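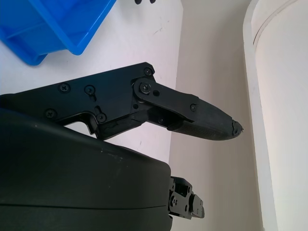 Wrist camera view, finger A, old pad still on. Note the tip.

August 17, 2018
Gripper bench, fingertip comparison, continued

Purpose: decide whether we keep the stock fingertips on the two-finger gripper or move to the Ackah molded tips before the September parts order. Secondary: find out whether the wrist camera is good enough to judge tip wear without taking the fingers off.

State of finger A at the start. The gripping surface on the underside still has its fine texture along most of the length. The very end is ragged, with a broken-off profile and small lighter flecks in it. I don't know what the flecks are. Could be filler in the rubber, could be something picked up from the parts. Scraped a few off onto tape and put the tape in the envelope with the old pads.

Cycle counter on the controller reads 1,397 since the last reset. The last reset was when Delali Acheampong changed the belt on the lift axis, so the count covers this finger pair only if the pair went on at the same time. The log doesn't say. Delali thinks it did. I'm treating the number as a lower bound.

Setup

Arm: the Tukbridge, unchanged. Payload setting unchanged.
Gripper: two-finger parallel linkage, black, the one with the slotted recess above the notch in the finger body.
Controller: Brarow, force mode. Position mode used only for the open and close timing at the end.
Camera: small wrist camera, fixed focus, default exposure.
Lighting: window side plus ceiling. Did not close the blinds.
Test parts: aluminum dowel, glass vial, folded card, M5 washer lying flat.

Work order was stock tips first, as found, then Ackah tips on the same finger bodies, then stock tips again with fresh pads. The third set is there so that I'm not comparing a new tip with a worn one and calling it a material difference. We did that last year with the suction cups and had to redo the whole thing.

Stock tips, as found

Dowel: no trouble. Held at the lowest force setting that the controller will accept. Pulled by hand along the axis with the spring scale and got slip at a value I'd call normal for this gripper.

Vial: held, but it rotates in the grip when the wrist turns. Contact is behind the damaged part of the tip, so I expected it to behave like the dowel. It doesn't. Glass is smoother, and the contact patch is short. Wiped the vial with alcohol and repeated. Less rotation, still some.

Card: picked from the edge, fine. Picked from the fold, it shifts a little toward finger B as the fingers close. Finger B arrives first. This is a centering problem in the linkage or in the mounting and has nothing to do with the pads. See below.

Washer: bad. The chipped end can't get under the edge. On most tries finger A rides up over the washer and finger B pushes it away. When it does come up, it comes up tilted. Seven successes out of the full run of 65 attempts. That run took most of the morning.

Swap to Ackah tips

Two things to write down for whoever does this next.

First, the small screw near the front end of the linkage plate, where it meets the fingertip, has thread locker on it. I leaned on it with a worn driver and started to round the cross. Use the new Phillips driver from the top drawer and press hard. Warm it if needed, but keep the heat off the pad.

Second, don't touch the large pivot screw at the head of the linkage plate. It looks like it has to come out, and it does not. If it is loosened, the plate gets side play and the tip no longer closes square. I loosened it by a quarter turn on finger B before I noticed, then set it back by feel. This may be part of the centering error after the swap, though the error was there before.

Ackah tips are slightly longer than stock. Changed the tool length in the controller. I forgot to do this for the first few picks and drove the tips into the table. No damage I can find, and the arm stopped on the force limit as it should. Those picks are not counted.

Ackah tips, results

Dowel: held at the same minimum setting. Slip force a little lower than stock. The molded surface is softer but has less texture.

Vial: better. It conforms, and I couldn't make it rotate at normal wrist speed. At full wrist speed it rotated once out of the runs I did, and I'm not sure that one was gripped in the right place.

Card: same shift toward B. Confirms that it isn't the pads.

Washer: much better. It failed 7 times out of 65. All of the failures I watched closely were with the washer near the end of the travel, where the tips close at a slight angle. I watched most of them, not all.

One thing I don't like. The soft tip flexes when it meets the table, and the controller reads the flex as contact. With the threshold we normally use, the arm stops early and the fingers close above the washer. I raised the threshold by two steps to get the result above. With a raised threshold I would not want to run the vial. So the washer number and the vial number for the Ackah tips come from different settings, and anyone copying this into the summary table should say so.

Stock tips, fresh pads

Back to stock with new pads from the bag. Restored tool length and threshold.

Dowel: same as the first run.

Vial: rotates, same as the first run or very slightly less.

Card: no change.

Washer: far better than as found, not as good as Ackah. Stopped the run early when the controller dropped its connection, so there is no proper count for this. To be repeated with the full run. From what I did see, most of the difference between the first two washer results is wear, and a smaller part is the tip shape and material.

Wrist camera for wear inspection

The question was whether we can look at the tips in place during a shift instead of unmounting them. For the chipped end on finger A, yes. The broken profile shows clearly against the white tabletop and the pale wall, and I'd have caught it weeks earlier if anyone had been looking at the stills.

Limits:

Only the near side of the finger is visible. Finger B needs a separate look with a mirror or a phone.

The black parts go flat in the image. The plates are matte and the housing below has a slight gloss, so with the light coming from the right I get edges on the small bracket and almost nothing inside the shadow. A crack in a plate would be easy to miss. Exposure up helps the plates and washes out the table.

Background matters. With the blue bin behind the tip, the outline was harder to pick out than with plain table behind it. For inspection shots, park the arm so that the bin is in the corner or out of view. Saved a pose for this on the controller under the name TIPVIEW.

Pad texture is readable on the underside, but I can't measure wear depth from it. Good for catching a missing piece, no use for telling half worn from new.

Delali suggested comparing each still with a stored one and flagging changes in the outline. Should work from the fixed pose if the light holds steady, which it won't with the blinds open. A small ring light from Stirier was on last year's list and was dropped. I'd put it back.

Centering error

Checked after the last set. Closed on a feeler stack clamped to the table and watched which finger touched first. B leads. Swapped pads left to right, B still leads. Power cycled the gripper and homed it, B still leads. So it is mechanical, in the finger B linkage or the body mount. My quarter turn on the pivot doesn't explain it, given that the card shifted the same way in the very first run.

Did not open the housing. There's a seam along the lower part and I believe it splits there, but I want the service drawing before I try it.

For now: offset in the pick program so the fingers center on the part. This is a patch and should be removed once the linkage is fixed. I have put a comment in the program to that effect.

Open and close timing

Position mode, full stroke, no load. No difference between tips that I can separate from the noise in the controller's clock. Dropping this from the comparison.

Where this leaves the choice

For washers and other thin flat parts, Ackah. For dowels, either. For vials, Ackah at the normal threshold, provided nothing flat is in the same program. For mixed bins I'd stay with stock and fresh pads until the threshold can be switched per part. The Brarow manual says it can be set from the program. I tried and got a parameter error, maybe a firmware matter.

Cost was not looked at. Life of the Ackah tips is unknown. They have a day of use on them and show a faint shine at the contact patch already.

To do

Repeat the washer run with fresh stock pads, full count, new cable on the controller.
Reset the cycle counter whenever tips or pads are changed, and write it in the log. Both fingers.
Ask Brarow about the threshold parameter.
Service drawing for the gripper body, then look at finger B.
New screw for the front end of the finger A linkage plate. The old one is back in but won't survive another removal.
Ring light on the September order.
Old pads and the tape sample are in the envelope in the gripper drawer, marked with the finger letters. Please leave them there until I've had the flecks under the microscope.

Left the gripper with stock tips and fresh pads on, tool length at the stock value, arm parked at TIPVIEW.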